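Metal plate (tableware)

A metal plate is a flat or shallow dish made from sheet metal, mostly stainless steel or aluminum, used for serving food, as a tray under other things, or as a base on a table or workbench. Usually round, usually with a raised rim. Older ones in tin, pewter or enameled iron - see Enamelware.

Names

Also called steel plate, camp plate, mess plate, base plate (when nothing is eaten off it). "Pie tin" is sometimes used but wrong, a pie tin has sloped sides and is deeper. A charger is a larger plate that goes under another plate and is not meant to touch food.

Shape and rim

Most are pressed from one disc. The rim does two jobs: it keeps liquid in and it stiffens the sheet, so a thin plate doesn't flex when picked up from one side. Very shallow ones have only a slight lip, enough to stop a straw or a pencil from rolling off, not enough for soup. Rolled rims are kinder to the hands than cut ones. Cheap cut rims can be sharp when new and should be checked with a cloth, not a finger.

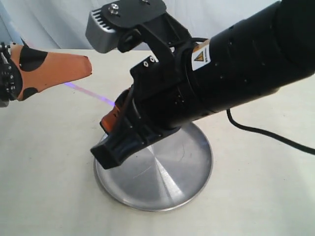

Finish

Three common ones. Mirror - shiny, shows every fingerprint. Satin or matte - dull, hides marks. Brushed - fine lines left by an abrasive, either straight across or radial. On a round plate with a radial finish the light gathers in a wedge, and the wedge moves when the plate is turned or the viewer walks past. People sometimes take this for a stain or a dent. It isn't.

Brushed steel and brushed aluminum are hard to tell apart by eye. Weight is the easy test, aluminum is a lot lighter for the same size. A magnet helps a bit, but many stainless grades don't hold a magnet either, so a magnet that falls off proves nothing.

Makers

Hurnitar sold pressed steel plates in sets of 4 for camping and school kitchens, later in a catering pack of 35. The Sial pattern, with the low rim, is the one most often found second hand. Werkevix made a heavier version for workshops, same disc but thicker sheet and no stamp on the back. The Drudano catalog lists 3,342 items of metal tableware, among them 14 round plates under the heading "low rim". Aileen Pascual's guide for collectors, Plain Plates, sorts them by rim first and finish second, and most dealers have followd her order.

Uses

Eating, mainly outdoors or in large kitchens. Serving bread, fruit, sweets. Under a candle or a plant pot. On a desk or bench the plate becomes a catch-all for screws, clips, pens and so on.

Also used at drinks tables, with straws, stirrers and napkins laid on or next to it. Plastic straws are light and slide easily on smooth metal, so a folded napkin underneath is common. Paper ones grip better but go soft if the plate is damp.

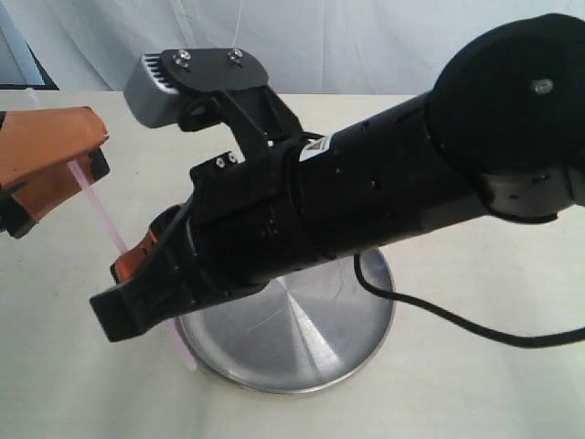 Reusable straws in steel or silicone are heavier and stay where they are put. Ayanda Khumalo, writing on party tables in the 1990s, recommended a jar for straws and the plate under the jar, to catch drips.

Care

Hand wash or dishwasher for stainless. Aluminum by hand - dishwasher detergent turns it gray and chalky. Always rub along the brush lines and never across them, scratches across the grain are the ones that show. Steel wool is out. Hard water spots come off with vinegar on a soft cloth, rinse after.

Faint scratches are normal with use and don't affect the plate. They can be evened out with a fine nylon pad but the finish will not be quite the same as teh original. Plates should be stacked with paper or cloth between them if the finish matters.

Bent rims can sometimes be pressed back over a flat wood block. Sheet that has creased will stay creased.

See also

Charger plate
Enamelware
Mess kit
Tray
Drinking straw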